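Courses > Robot Learning Lab > Week 4 > Handout: teaching by demonstration

Rimantas Mets, August

Read before lab. Quick version, the long one is in the reader.

Two ways to show the arm a task:

1. By hand (kinesthetic). Arm in float mode, you grab it and move it. Good for slow stuff, wiping, opening a drawer. Feels natural in five minutes. Downside: your hands end up in the camera view, and the policy will happily learn to look for hands.

2. By remote (teleop). You hold the leader arm, the follower copies. Cameras see only what they'll see at run time. Harder to learn. No force feedback on our Brenar leaders, so you will push too hard at first. Everybody does.

We use teleop from this week on. Float mode still ok for finding start poses.

What gets recorded: joint positions, gripper opening, wrist camera, overhead camera. Not your intentions. If you pause to think, the pause is in the data. If you wiggle the gripper while talking to your partner, same.

Rules for a usable demo
- Start from the home pose. Every time.
- One steady speed. Slower than you want.
- Vary where the object sits, don't vary your strategy. Two people grasping two diffrent ways gives a policy that goes down the middle and grabs air.
- Missed grasp: back off, try again, keep recording. Recoveries are worth having. Tag it "recovery".
- Collision: stop, discard, write it in the log.

How many? Last year's Goltier group had 43 demos for the basket task and got something that sort of worked. The shared Fakden set has 1804 episodes but mixed operators, mixed quality. Filter before you train. More is not automaticaly better, see reading 2.

Wrist camera, reaching into containers

Going down into a basket the wrist view gets close and busy fast. Weave on all sides, finger in the middle of it, light coming through the gaps. Move fast and it smears.
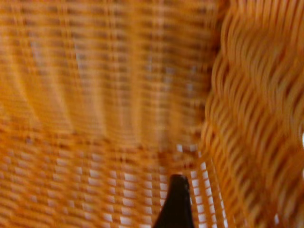 Rimantas, wouldn't it be simpler to drop the wrist camera for container tasks and train on overhead only? We tried it in our group and training was a lot quicker, but I'm not sure what we gave up.

Fair question, came in after section. You give up the last few centimeters. Overhead loses the fingertips once they go below the rim. Try both and compare, 9 rollouts each, same start poses. Report the failures too, not only the rate.

For lab: bring one task idea, pick a partner, check that the leader is calibrated BEFORE you turn on the follower. Logs go in the Forsberg folder, one file per pair.

Questions: see the course page for office hours | Back to top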